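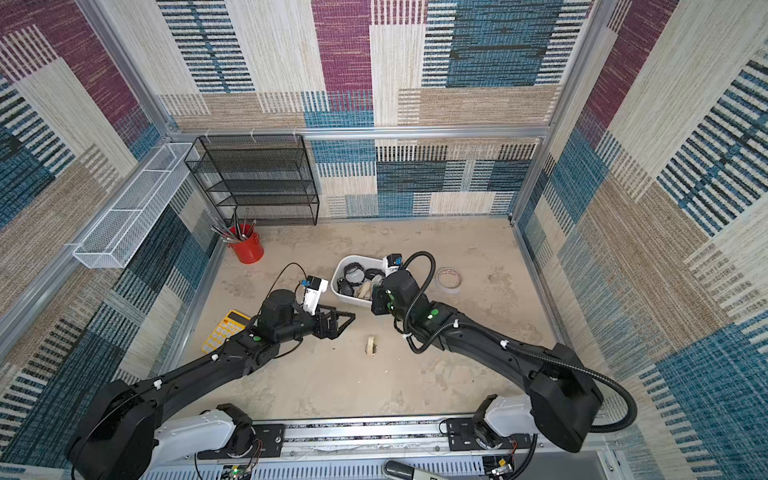 Review: the Pamel Book of Days (perpetual calendar, second edition)

Home | Holidays | Customs | Reviews | Contact

Last updated: 23 August 2018

I grew up in a house where every day belonged to somebody. My grandmother kept a small calendar by the bread box, and each morning she read from it which saint it was and who in the street must be congratulated. When I moved to Britain I found that people here congratulate you on your birthday, and that is all. My first year I waited for one single person to wish me a happy name day. In the evening I bought a cake and wished it to myself.

So I am perhaps an easy customer for a perpetual calendar. The Pamel Book of Days is published by a small press called Trorneck, and I have used my copy since last October. I paid for it myself, and nobody has asked me to write this.

What you get

It is a thick spiral calendar which stands on its own back, with one page for every day of the year, the 29th of February included. There are no weekdays on it, so you can use it again every year. On each page is the date, the name days for several countries, any feast or custom that falls on that day, and four empty lines for your own family.

In the same box come 52 cards, one for each week, with a short story or a recipe on each. The cover says there are 2,260 entries in the calendar. The first edition had 2,000, and the new ones are mostly harvest and winter customs, from what I can see when I compare it with my sister's older copy.

How it is to live with

The four empty lines are the best idea in it. I sat two evenings with my old address book and wrote in everybody: birthdays, weddings, also the dead. My mother's family always remembers the dead on their day with a candle, and I was ashamed how many of these dates I had lost. Two of them I had to ask my aunt by telephone, and this call became one hour and a half, so already for this I am grateful to the calendar.

The pages turn well and the paper is heavy enough for a fountain pen. A ballpoint leaves a mark on the next page if you press hard, as I do. The base is a little too narrow for the weight of the book, and in December, when nearly all the pages have gone over to the back, it wants to fall backwards. I put a folded napkin under it and then it stood.
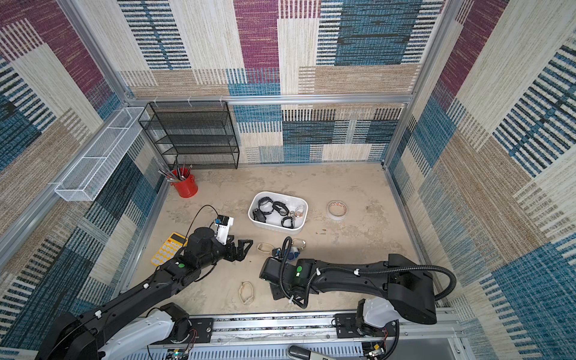
In our kitchen it has its place between the radio and the tea, and even my husband, who forgets every holiday without difficulty, now reads it while the kettle boils. On the day of St Nicholas he came home with chocolate coins. He had been reading ahead. I must say also that the children enjoy the strange days more than the big ones – the days for blessing the bees, for throwing old pots at a door, for not washing any clothes. We have kept the last one quite strictly.

The entries themselves are uneven. For Portugal and Spain they are rich, and you feel that the writer knows the villages. The page for the chestnut festival in Seixas is longer than the page for Easter Monday. For central Europe it is thinner, and some name days are put one day wrong, at least for the region where I come from. I have corrected mine with a pencil. The moving feasts, such as Easter and everything that hangs on it, are collected at the back in a table, and the table is printed too small for anybody over fifty.

The cards

I was less happy with these. The stories are pleasant, but many of them tell you again what is already on the calendar page. The recipes are better. We made the braided bread for the new year and it was eaten before it was cold. The recipe for honey biscuits gives no oven temperature at all, so I used my mother's. The box they come in is thin and one corner of ours has already opened.

Compared with others

Before this I had the Pastach Family Almanac, which is cheaper and hangs on the wall. It must be bought new every year, and it has only the official holidays and the moon. If you only want to know when the banks are shut, take the Pastach. It costs less than half and it does not fall over.
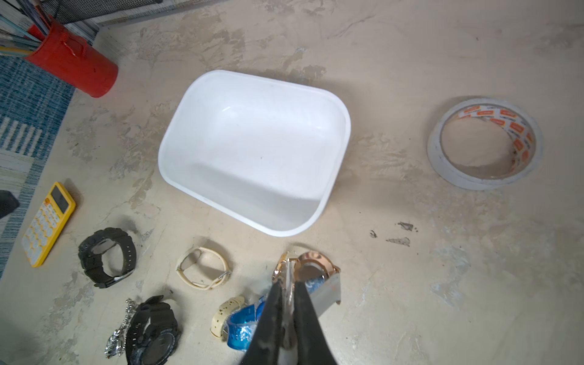 Price and where to buy

Mine was £11 in a sale at a museum shop, and without the sale it is nearly double. I would pay the full price for the calendar alone, but I would like to be able to buy it without the cards. Refills are not needed.

My verdict

Four stars out of five. I take away one for the small table and the wrong name days. If you have grandparents from another country, give it to them first for a month with a pencil and let them fill the lines. I could not do this with my grandmother any more. Her day is in November, and it has now a page with her name on.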